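7 March 2020

Bed day! I've been looking forward to this since we drew up the spring plan, and I'm writing it all down tonight before I lose the details, because my notes from the last session were three words and an arrow.

We had the guest room at Watthorpe from just after breakfast until the light went. The club has been doing kitchen and table jobs all winter and I was so ready for something big and soft. A mug stays where you put it. A duvet has its own ideas! The task sheet for the July meet at Sauerland gives each team 13 minutes for one double bed, and the rules say the cover has to hang evenly on the long side and the pillows have to end up at the head. Easy to write on a sheet of paper.

I spent the first hour on starting position and loved every minute of it, which probably says something about me. Cirnus (our name for the whole robot, though half the club only uses it for the software) needs to be close enough to reach over the mattress and far enough back that the elbows have room. We tried it square to the long side, then at the foot, then at a slant to the near side, with both hands up and open before the first reach. The slant won. I put tape marks on the floor, then had to redo them in a brighter color when I couldn't find my own tape against the gray. 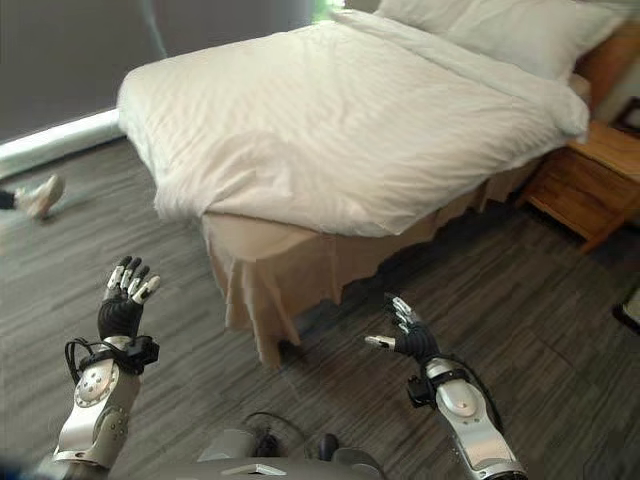 The long side

I took this part because I'd written most of the reach routine, and I wanted to be there when it fell over. It did fall over, for the record. On the first run the right hand went in too low and pinched the bed skirt along with the cover, so when the arm lifted, the whole lot came up together like a stage curtain. We laughed so much that I forgot to press stop, and it went on lifting very seriously until the time limit kicked in.

So we changed the approach height. I'd set it from the floor, which was silly, as the edge of a duvet isn't at a fixed height from anything. Now it comes down from above, touches the top of the mattress, and works outward from there. Much better! Out of 70 tries over the whole day I make it 8 where the skirt got caught, and most of those were before lunch. I want to go through the log properly though – I was scribbling tallies on the back of my hand by the end.

Lunch was cheese rolls, eaten standing up in the hall, arguing about whether a wrinkle counts as a fault. The rule book says "reasonably smooth." I say a person would sleep in it, so it's smooth.

Afternoon, and the far end. Reaching up toward the pillows is where I get nervous, as it's the longest stretch we ask of the arm and the fingers have to stay loose until they're right over what they want. The Nakine grip settings we'd used for dish towels were far too eager.
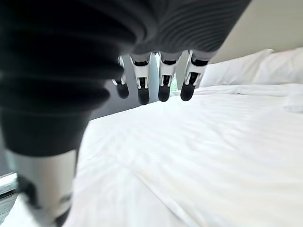
I turned the closing speed down twice and then a third time, and it started to look less like grabbing and more like what my grandmother did, a sort of pat and pull. I can't get over how much of this is timing. The path of the arm hardly changed all afternoon, and the runs still felt completely different from each other.

What I haven't solved is the corner. The cover bunches there and the hand can't tell a fold from an edge, so it takes hold of whichever it meets first. One idea is to slide along the side until the cloth stops and only then close. Another is to do the corner first, before anything else has been disturbed. I'd like to try both next time, with the same tape marks, so we're comparing like with like.

We saved 464 clips and I've promised to label my share by the end of the month. I started tonight and got through a few before my eyes gave up. Very tired, very happy, and my own bed is still not made.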